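Plorthorpe library window room to reopen in March, but neighbours want the figures

The upstairs room at the Plorthorpe library will reopen to the public in March, the council has confirmed, with new window seals, fresh paint and a booking fee that some regulars say they were never asked about.

Council is calling the work a "renewal". The bill came to $3000 for the seals and painting, plus another $900 for what the works summary lists only as "presentation". A request for a breakdown of the second amount had not been answered by late afternoon.

The room's main attraction has always been its view, and a good deal of the council's notice is given over to it. The notice promises visitors "an outlook unmatched in the neighbourhood", a claim that will raise eyebrows among anyone who has sat on the benches at Niremside.
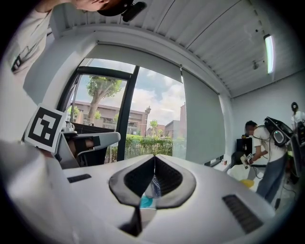
The view from the upstairs room takes in a tree, a trimmed hedge and the buildings beyond.

It is a pleasant enough outlook. There is a big tree with a pale trunk, a neat green hedge and a tall street lamp with an ornate top, and plenty of sky on a cloudy day. Past the hedge is a low brown and tan building with balconies, and off to one side a taller one in reddish brown. Whether that is worth a booking fee is another matter.

Chidubem Dauda has used the room for a Tuesday-style drop-in group for years and disputes the idea that it needed renewing at all.

"The window was fine. It was a bit draughty in winter and you put a jumper on," Dauda said. "Now we're told it's been renewed and we have to book through a website to sit in the same spot and look at the same tree."

Bookings will be handled by Pristix, the online system already used for the council's sports grounds. Groups will pay by the hour, though the hourly rate has not been published. The notice says only that charges will be "modest and in line with comparable spaces". It does not name the comparable spaces.

Council's case for the change rests on a survey that drew 166 responses. According to the summary, most people who replied supported "improved access to the upstairs room". The question did not mention a fee. It did not mention Pristix either, and the full wording was left out of the version put up in the foyer.

Rostislav Kuruc, who speaks for the council's buildings program, said the survey was never meant to settle the matter of charges.

"It told us people value the room and want it looked after, and looking after it costs money," Kuruc said. He would not be drawn on how much the fee is expected to raise, saying it was too early to put a number on it.

Contractor Afolabi carried out the painting and replaced the seals. The thick black window frame was kept in its existing colour.

Dauda's group has asked for a free morning session to be set aside each week. Kuruc said the request would be "considered along with other feedback" before the booking page goes live.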